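My first afternoon teaching with the hand-held grippers, I was terrible at it. I'd spent most of my working life telling machines what to do by typing, and I figured moving a box into a basket with my own two arms would be the easy bit. I do it at home every evening! But you pick up a pair of grippers and suddenly you have the hands of a lobster, and all those little things your fingers used to take care of – the wrist roll, the thumb that steadies a corner – are gone, and you have to decide about them.

I've come to think that's the whole argument for doing it this way, and I want to make it properly, as I keep having the same half-argument in the hallway at Stedwood and losing it to people who walk faster than me.

The other camp likes remote control. You sit at a desk, you drive the real arms, and whatever gets recorded is by definition something the real arms can do. That's a good point and I'm not going to wave it away. We had a remote setup at Costovton, and for anything heavy, or anything you wouldn't want your knuckles near, I'd go back to it in a heartbeat. But I used it for 14 months and I never once forgot I was driving. You watch the screen, you nudge, you wait, you nudge again. Your demonstrations come out looking like somebody parking a borrowed car. Then you train on them and everyone's surprised when the robot moves like somebody parking a borrowed car.

With the grippers in your hands you feel the thing push back. You know the lid has shifted before you see it. A food container is a great teacher for this, by the way, much better than the foam blocks people love to start with. It's slick, it's wider than you think, and clear plastic is miserable for a camera, with all that glare coming off it. Squeeze it from both ends and it comes up fine as long as your two hands agree. If they don't, it swings, and you correct without thinking, and that correction is exactly what I want the robot to see.
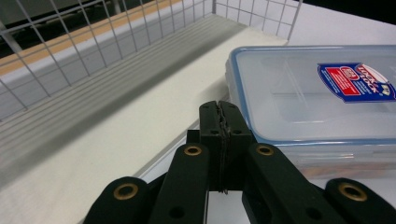
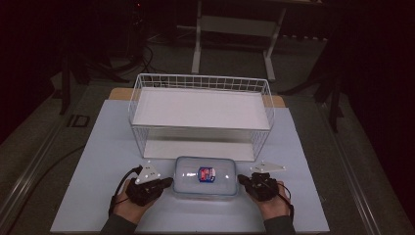
Damian Tanner thinks I'm being romantic. A person with grippers can cheat, he told me over lunch in June, and the person won't even know they're doing it: you lean in, you shift your weight, you bring an elbow around at an angle that a bolted-down arm could never reach, and now half your lovely natural recordings are of no use to anyone. He'd take a stiff demonstration the robot can repeat over a graceful one it can't.

I've chewed on that a lot, and he's right about the leaning. I've caught myself at it plenty. My answer is that leaning is a habit, and habits can be worked on. Plant your feet, keep your elbows where the robot's would be, throw out the takes where you forgot. We lost some 3 takes in every batch that way when I started and it's a lot fewer now. The stiffness on the remote side never went away for me no matter how much I practiced, and I did practice.

What bugs me more is how little anyone talks about who's doing the showing. We'll spend two weeks fussing over a camera mount and then hand the grippers to whoever's free. Somebody who's bored after lunch makes bored recordings. Somebody who packs shelves for a living does the job in a way I'd never have come up with, a kind of tip and slide, and if I had my way we'd be paying that person properly and asking them what they think of the basket while we're at it. Fankhauser's people have started doing a little of this on the Stedon line, from what I hear, and I'm jealous.

So yes, keep the remote rigs for the heavy stuff. For kitchen things, light things, things people have handled since they were kids, put the tools in somebody's hands and let them be clumsy for an afternoon. I was, and I still drop the occasional lid.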